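Small parts boxes with the flip lid: sort by size or by job?
Workshop & Storage > Small Parts

drawerful_dan
Starting over with an empty one of these. 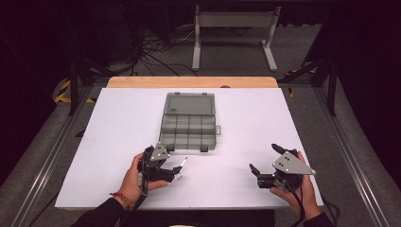

What's the best way to sort mixed screws into a compartment box?
By thread diameter first, then by length, with washers and nuts in the squares next to the screws they fit.

I know that's the standard advice because I've given it myself. My trouble is that I inherited a coffee can of 3000 assorted screws and my patience ran out at 97.

Posts: 14

mrs_grommet
Diameter first is for people who own calipers and know where they are. I sort by job. One square for door hinges, one for the shelf brackets, one for "came out of the dryer, dryer still works."

hexkey_hoarder
Sorting by job falls apart the minute two jobs use the same screw. Then you have the same M4 in five squares and you still can't find one.

mrs_grommet
I can find one. It's in the dryer square.

Gebhard Mösli
I had a Breline box with small squares like that and the real problem was length. Anything long has to stand up or lie at an angle, and then the lid won't close. Measure your longest screw before you commit. The Koller one I bought in September has dividers you can pull out, and I like it much better.

drawerful_dan
Removable dividers are how washers migrate. I had a box like that. By the end it was one big compartment with some plastic in it.

Gebhard Mösli
You have to push them all the way down.

drawerful_dan
I pushed them all the way down, Gebhard.

tinbox_lou
Whatever you sort by, close both latches before you pick it up. I carried one up from the basement at 2 in the morning with one latch done. Still finding brads in the carpet.

hexkey_hoarder
Label the lid too. Marker comes off see-through plastic with rubbing alcohol, so you can change your mind.

mrs_grommet
Or don't label it, and nobody borrows anything.

drawerful_dan
Going with diameter for the metric stuff and one square for mystery. If mystery fills up I'm buying a second box and calling it a system.

tinbox_lou
Mine is all mystery. Put the can back on the shelf and have a sandwich.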